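Liste de contrôle avant ouverture — cuisine partagée Ramari
Version commentée, octobre 2018

Les commentaires sont les miens, écrits au fil du passage. Si vous prenez la suite, cochez, datez, et surtout écrivez dans la marge ! Une case cochée sans un mot ne m'apprend presque rien.

1. ACCÈS ET CIRCULATION

Issue de secours côté cour dégagée : OUI
Enfin ! En septembre il y avait encore les palettes de la livraison Idach. La porte s'ouvre en grand, la barre antipanique répond bien.

Éclairage de sécurité : OUI
Testé par coupure au tableau. Le bloc du couloir met un petit temps à s'allumer mais tient sans faiblir.

Sol de la plonge : À REPRENDRE
Un joint de carrelage est creusé devant le bac de gauche. L'eau y stagne. Rien de grave, mais c'est là qu'on passe avec les bacs pleins. Résine à prévoir.

2. FROID

Chambre positive, relevé affiché : OUI
La feuille est tenue tous les jours, matin et soir, et de façon lisible. Bravo à l'équipe du matin, c'est un vrai plaisir de relire ça.

Joints de porte : À REPRENDRE
Celui du meuble bas Begay se décolle dans l'angle. Test de la feuille de papier : elle glisse toute seule.

Étiquetage des préparations : OUI, avec réserve
Tout est daté. Deux bacs de bouillon portent la date mais pas le contenu, et un bouillon de légumes ressemble beaucoup à un bouillon de volaille quand il est figé. Pour les allergènes, le nom complet est obligatoire.

3. CUISSON ET VAPEUR

Hotte, filtres : OUI
Filtres propres, remontés dans le bon sens.

Arrêt d'urgence gaz : OUI
Accessible, signalé, essayé. Réouverture par la clé du bureau uniquement.

Paniers vapeur en bambou : OUI, avec commentaires
J'ai un faible pour ce matériel, alors je me suis attardé. Cerclages à vérifier étage par étage, du bout des doigts, pour sentir une écharde ou une lame qui se soulève. Couvercles : regarder le tressage à contre-jour.

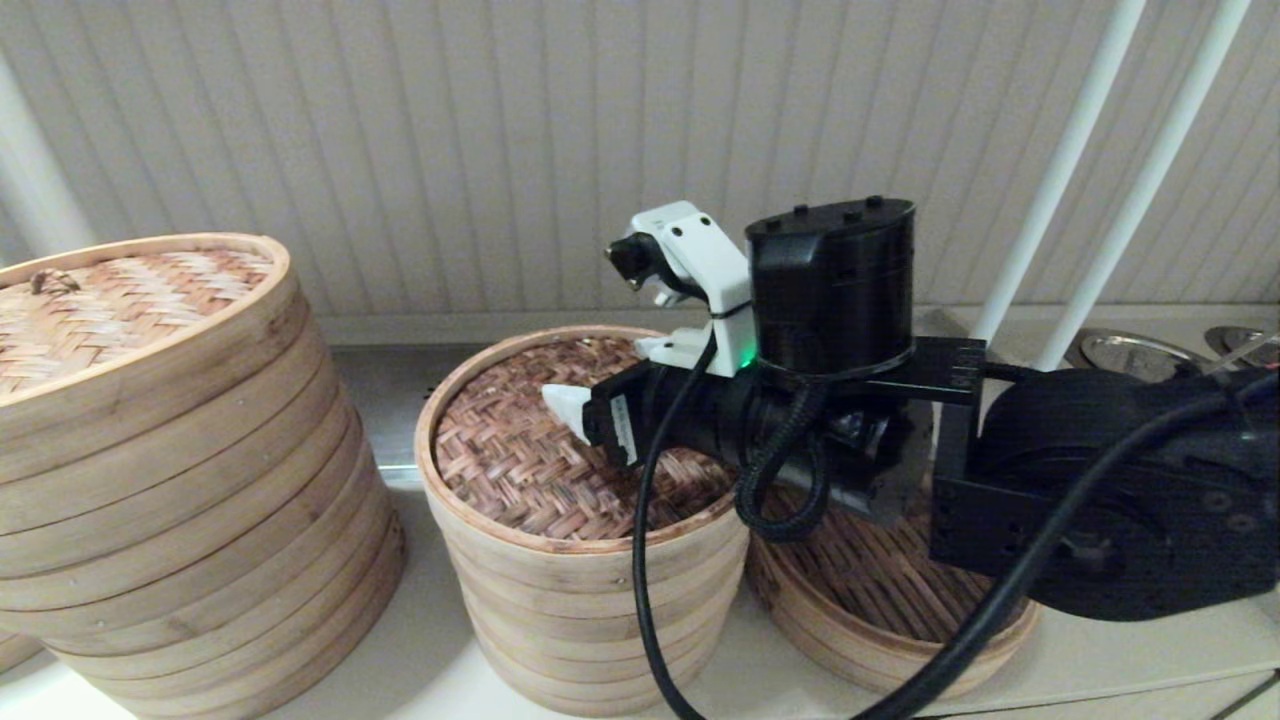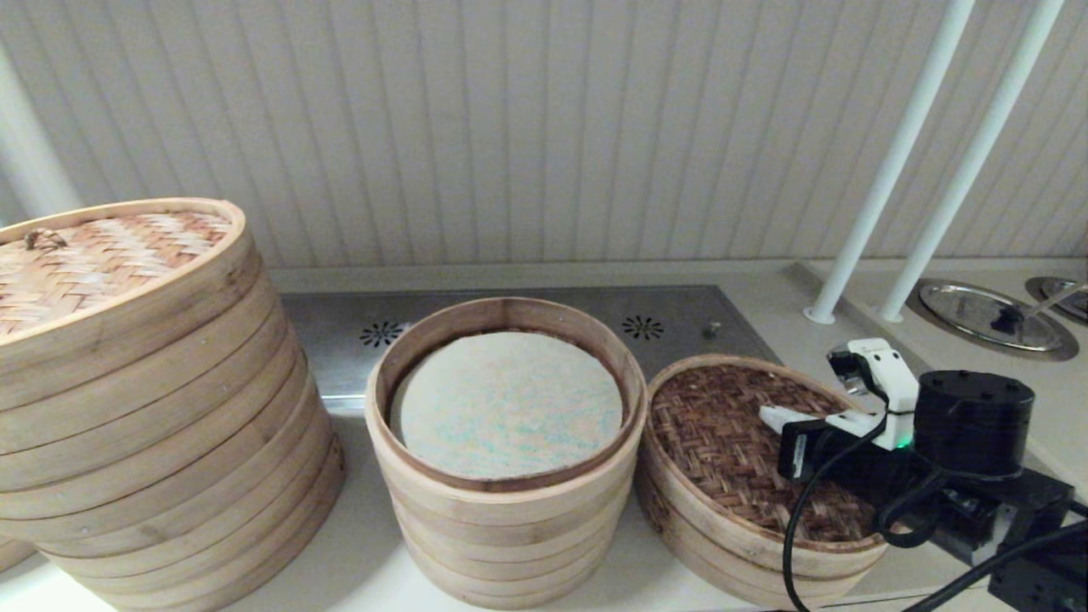
Couvercles tressés sur les piles de gauche et de droite, celle du milieu ouverte. 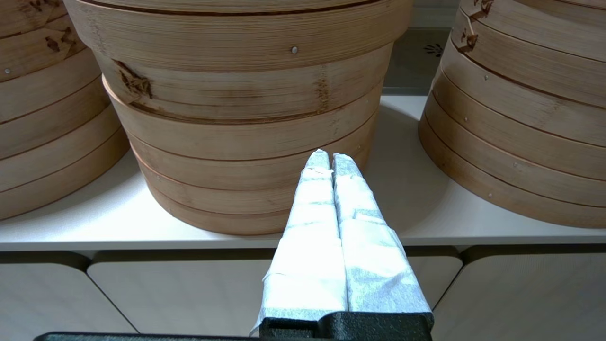
Séchage : jamais empilés humides, jamais dans un placard fermé. Une nuit à l'air, sur grille, puis rangement. Le bambou qui noircit par points est écarté, on ne le ponce pas. Pas de lave-vaisselle non plus, même en cycle court : eau chaude, brosse souple, pas de détergent parfumé.

Brûlures à la vapeur : RAPPEL À FAIRE
Ouvrir le couvercle vers le fond, jamais vers soi. L'affichette a disparu du mur, j'en ai remis une. Les manchettes longues sont dans le tiroir sous le piano et il faudrait les en sortir, un crochet à côté du poste ferait très bien l'affaire.

4. ÉLECTRICITÉ

Prises au-dessus des plans de travail : OUI
Capots en place partout.

Rallonges : NON CONFORME
Une multiprise posée au sol derrière le batteur. À retirer tout de suite, et demander à Altero un devis pour une prise murale à cet endroit. C'est le seul point rouge de la visite.

Différentiels : OUI
Bouton test essayé sur chaque départ, tous déclenchent.

5. INCENDIE

Extincteurs : OUI
Vérification annuelle à jour, goupilles plombées. Celui de la réserve était caché par un sac de riz, je l'ai dégagé. Merci de laisser 90 cm libres devant.

Couverture anti-feu : OUI
Au bon endroit, à portée de main sans passer le bras au-dessus des feux. J'aime beaucoup la nouvelle fixation — on tire, elle tombe, c'est tout.

6. HYGIÈNE DES MAINS ET LINGE

Lave-mains à commande au genou : OUI
Savon, essuie-mains papier, poubelle à pédale.

Torchons : À REPRENDRE
Trop de torchons qui servent à tout. Le code couleur existe, il est même très joli, autant s'en servir : bleu pour la vaisselle, jaune pour les mains, blanc pour couvrir les pâtes.

Trousse de secours : OUI
Complétée. Il manquait les pansements bleus et le gel pour brûlures.

7. SUITES À DONNER

Multiprise du batteur : immédiat.
Joint du meuble Begay : avant la prochaine livraison.
Résine à la plonge : un jour de fermeture, prévoir le temps de prise.
Crochet pour les manchettes : quand quelqu'un a une perceuse sous la main.

Budget demandé pour l'ensemble, hors prise murale : 200 euros.

Avis général : favorable. La cuisine est nettement mieux tenue qu'à ma première visite et ça se sent dès l'entrée ! Prochain passage à fixer après les travaux électriques, apporter la feuille de relevés et les clés de la réserve.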